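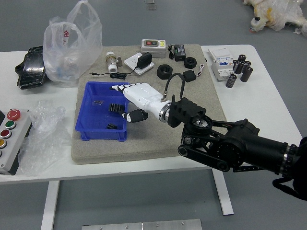 Small hardware and electrical parts on the mat, with the blue bin.

Print this page | E-mail this page

Ticket: Tank pump at Flultcombe stops overnight, controller shows code 14
Product: Duteten pump controller, with Guimarães float switch
Supplier: Womcombe Pumps & Tanks
Status: Open (customer won't agree to close)

Original report

The pump fills the header tank from the bottom tank. It runs on the controller, with the float in the header tank telling it when to start and stop. For most of the summer it behaved. Since April it has been stopping overnight, and in the morning the screen says code 14 and the header tank is low. Turn it off at the wall, turn it on again, off it goes as if nothing happened.

The booklet says code 14 is "supply or signal fault". That covers nearly everything with a wire in it. I would like to know which one it is before I buy anything.

I have already been told over the phone that it's probably the controller. I asked how that was worked out from a kitchen table in another town and didn't get much of an answer.

Reply from Womcombe support

Thanks for your report. Code 14 is commonly caused by an ageing control board. We recommend a replacement controller. As a first step please carry out a full reset by holding both buttons until the screen goes blank, then set your start and stop delays again.

Customer

Did the reset. Wrote the delays down first, which the instructions don't mention, and they were wiped. Put them back in.

Pump ran all day. Code 14 by morning.

I'm not convinced by "ageing". The controller isn't old and it lives in a dry cupboard. A board that's dying doesn't usually work perfectly every afternoon and then fall over at night. If you have some reason for thinking otherwise I'm happy to hear it.

Support

The board can be affected by temperature. Cold nights can bring out a weak solder joint. A replacement would rule this out.

Customer

So would testing it. The cupboard backs onto the laundry and the hot water unit, so it's one of the warmest spots on the place. I left a thermometer in there overnight and it barely moved. I accept that cold can find a bad joint. I don't accept that this cupboard gets cold.

What does get cold and wet at night is everything outside it: the pump, the float, the cable run along the fence, and the join box next to the header tank. I'd like to go through those first.

Support

If you would like to look at the outside wiring we recommend a licensed electrician. Please do not open the controller or the pump terminal box yourself.

Customer

Fair enough, and I wasn't going to. The float side is extra-low voltage on this model, so I can look at that. Vichien Chuensuk is coming on Saturday for the rest. He did the shed wiring and he labels things.

Test log

Test A. Is the supply dropping?

This was the next theory I was given on the phone, after the board. The idea is that the power sags at night and the controller doesn't like it.

I doubted it, because the shed freezer is on the same circuit and has never so much as beeped. Vichien put a logging meter on the circuit and left it there for three nights. Two of those nights the pump stopped with code 14. The supply line on the printout is flat enough to be boring, with a small dip each time the freezer starts. None of the dips lines up with a stop.

Result: supply is fine. I sent the printout in with this ticket. Could somebody please look at it this time.

Test B. Is the pump tripping itself?

The pump has its own thermal cut-out. If that goes, the pump stops, but the controller has no way of knowing why and might throw any code it likes.

Against this: after a stop the pump was cold to the touch at first light, and the header tank level hadn't moved much from where I'd marked it at bedtime. It looked to me as if it had hardly run. Vichien checked the current draw with the pump working and was happy with it. He also tightened a terminal he didn't care for. It made no difference that night.

Result: not the pump, as far as either of us can tell.

Test C. Is the float sticking?

Everyone blames floats. I've blamed them myself. The Guimarães one hangs on its cable and tips as the water rises, so there isn't a lot to stick unless it fouls on the inlet pipe or the side of the tank.

I lifted it out, tipped it both ways with a meter on the leads, and it switched cleanly every time. I shook it and listened for water inside. Nothing. Put it back with a little more clearance from the inlet.

Code 14 the next morning.

Result: the float works when it's in my hand. That doesn't clear the cable.

Test D. Take the float cable out of it

This is the test I'd have liked support to suggest at the beginning. We unplugged the float at the controller and fitted a short link in its place, so the controller believed the tank was always calling for water. The manual does allow this, on page 79, in small print, under "Commissioning". The header tank overflow goes to the garden, so the worst that could happen was wet lemons.

The pump ran on its timer limits all night, stopping and starting as it was told to. No code 14. We left the link in for a second night and got the same.

I want to be careful here. Two good nights isn't proof, because we'd had the odd good night before. But it's better evidence than anything offered for the board.

Test E. The join box

There is one join in the float cable, in a box on the tank stand, 3 metres below the lid. From the outside it looked all right. The lid screws were tight and the seal was in place.

Inside there was a green crust on two of the connectors and a tide mark along the bottom. The gland where the cable comes in had been done up on one side of its thread and never sat flat. My guess is that damp was getting in there and bridging the float signal once the air cooled. It would dry out by mid-morning, just in time for me to turn everything off and on again and think I'd fixed it.

I say guess because I didn't catch it in the act. I did try wetting the old connectors with a spray bottle on the bench, with the controller plugged in, and got code 14 on the second go. On the third go I got nothing. Make of that what you like.

Repair

Old connectors cut off and the cable trimmed back to clean copper. New gel-filled connectors, new gland, new seal. Vichien turned the box around so the cable comes in from underneath, and left a loop hanging below it so water drips off before it gets to the gland. He says that should have been done the first time, and he didn't put it in, so I believe him.

While we were at it I went through the rest of the fittings I had on hand and threw out the connectors with any sign of green on them. If you're reading this with the same fault, don't reuse the old ones. They clean up nicely and go bad again underneath.
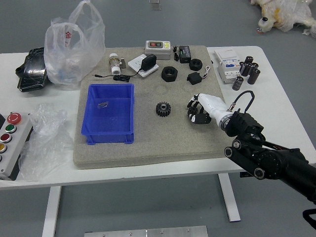 Support, after the repair

We are pleased to hear your pump is working. We would still recommend replacing the controller as a precaution, as moisture on the signal line can weaken the input stage over time. May we close this ticket?

Customer

No, not yet.

I asked what "can weaken" is based on and whether there's a test for it. If the input stage is damaged there must be a reading that would show it. If there isn't a test then I don't see how you'd know the new board was any better.

I'd also like an answer on the following:

- Why code 14 covers both supply and signal. The controller must be able to tell them apart, as they come in on different terminals.
- Why the link test is on page 79 and not in the fault table.
- Whether the join boxes sold in the tank kit still come with the same gland. Mine came from the kit. If they do, I won't be the only one.

Support

We have passed your comments to the product team. The fault table is reviewed from time to time.

Customer

"From time to time" isn't a date, but all right.

Update: the float has been back on its own cable since the repair and there has been one heavy frost and a good deal of rain. No code 14. I checked the box after the rain and it was dry. I'll keep the ticket open through the rest of the cold weather. If it comes back I'll say so here, and you can tell me you told me so about the board.

Vichien has kept a copy of the meter printout in case the first one has gone missing again.

Related tickets

Duteten controller: delays lost after reset
Guimarães float: pump short-cycles when tank is nearly full
Header tank overflows with timer limits switched off
Join box gland won't seat (tank kit)
Code 14 after storm, no power to display

Contact Womcombe Support | Copyright Womcombe Pumps & Tanks | Back to top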